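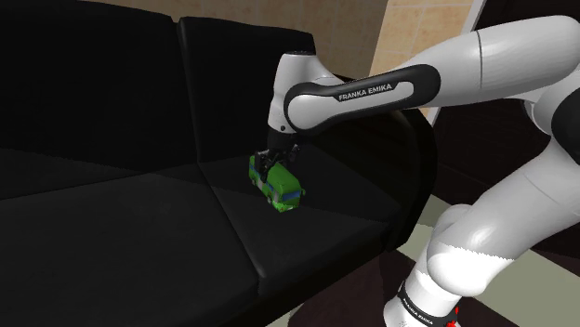 Hefin Gwilliam wrote that after 17 months of daily use the seat still springs back overnight, though the zipper on the left cover now needs a firm pull.

Murkau two-seat cover set, black
Item no. 2953

Replacement covers for the Murkau sofa. The set contains 2 seat covers and 2 back covers. Cushion cores are sold separately.

Fabric: woven polyester, 50% recycled yarn
Closure: nylon coil zipper, rear edge
Care: machine wash cold, line dry. Do not iron the piping.
Frame cover: not included

Fitting
Fold the core lengthwise, insert it front edge first and let it open inside the cover. Corners should be filled before the zipper is closed. Seat covers are marked L and R on the inner label – they are not interchangeable. Back covers have no marking.

Compatibility
Fits Murkau frames with separate seat cushions. Does not fit the Osman, which has a one-piece seat.

New covers may shed dye on light clothing until the first wash. Wash all four pieces together to keep the shade even.

Ships from the Findesus warehouse. Returns accepted unwashed, with labels attached.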